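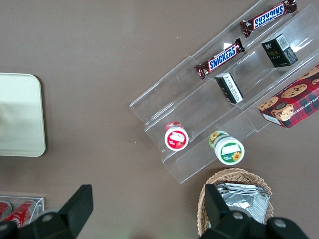
4. Assembling and loading the counter display

Read this section before fitting the Ziltoson counter display for the first time. It applies to the two-tier, three-tier and four-tier versions. Wall-hung units are covered in section 6.

4.1 Before you start

The counter must be flat, level and clean. Wipe it with a damp cloth and leave it to dry. Do not use polish or spray wax where the feet will stand.

Allow 180 mm of clear counter behind the display if it will be filled from the back. Units filled from the front can stand against a wall or screen.

Peel the protective film from both faces of every panel. Film left under a joint will stop the tabs from seating.

CAUTION: Panel edges can be sharp before the trim is fitted. Wear the gloves supplied.

4.2 Assembly

1. Lay the two side panels on a soft cloth with the slots facing up.

2. Push the base panel into the lowest slots of the left side panel. The tabs click when fully home.

3. Fit the remaining shelves, working upwards. The raised lip of each shelf faces the customer.

4. Lower the right side panel on to the open ends. Start at the base and press along the edge by hand. Do not use a mallet.

5. Turn the unit upright and fit the four feet. Part 304 is the standard foot. Part 745 is the taller foot for counters with a raised rim.

6. Check for rocking. If the unit rocks, remove the feet, press the base tabs home and refit.

Note: Displays supplied to the Drullach depot before January have screw-in feet. Turn these clockwise until finger tight.

4.3 Loading

1. Fill the bottom shelf first.

2. Place the heaviest items on the bottom shelf and the lightest at the top.

3. Keep to one product per channel where space allows. Wrapped bars may lie lengthways or across the shelf.

4. Slide the price strip into the lip from the left.

The total load must not exceed 3000 g, shared across all shelves. Glass jars and drinks cans must not be placed above the second shelf.

CAUTION: Do not move a loaded display. Empty it, lift it by the base and refill it in its new place.

4.4 Cleaning

Use warm water with a little washing-up liquid and a soft cloth. Glass cleaner, white spirit and anything containing alcohol will cause fine cracks along the joints. These cracks cannot be repaired and are not covered by the guarantee.

4.5 Spare parts

Order feet, trim and price strips from Shimada, Dromside, quoting the part number and the number of tiers. Queries on this section go to Reiko Sakamoto, technical publications.

Section revised May 31, 2024.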